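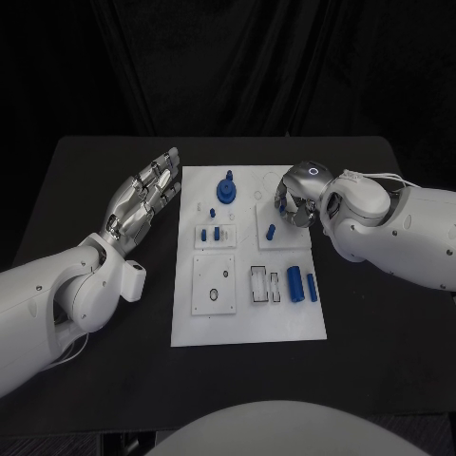 Chapter 3
Peg, Hole and Gear: The Assembly Project

The first two chapters dealt with moving an arm through free space. Assembly is harder. A part must meet another part, and small errors in position that did not matter before now decide whether a peg enters its hole or jams against the rim.

This chapter follows the project set for second-year students at Somley, known in the course notes as Prarnwood. Each team works with two arms and one task board. Marks are given for parts correctly seated, and a run is limited to 11 minutes.
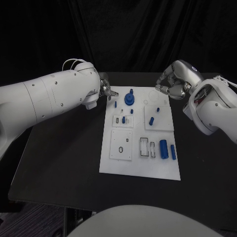 Teams should agree the order of work before any code is written. Short pegs offer little surface to grip, and a finger that closes a few millimetres off centre will tip them over. Larger cylinders are easier to hold but block the view of the hole — a point taken up in Section 3.2.

By the end of the chapter you should be able to:

define a coordinate frame fixed to the board and express each hole in it;
choose a grasp for a cylinder lying down and for one standing up;
explain why clearance alone does not determine how difficult an insertion is;
divide a task between two arms so that their paths do not cross.

Readers need the transformation matrices from Chapter 2. Force control is introduced here only as far as the project requires.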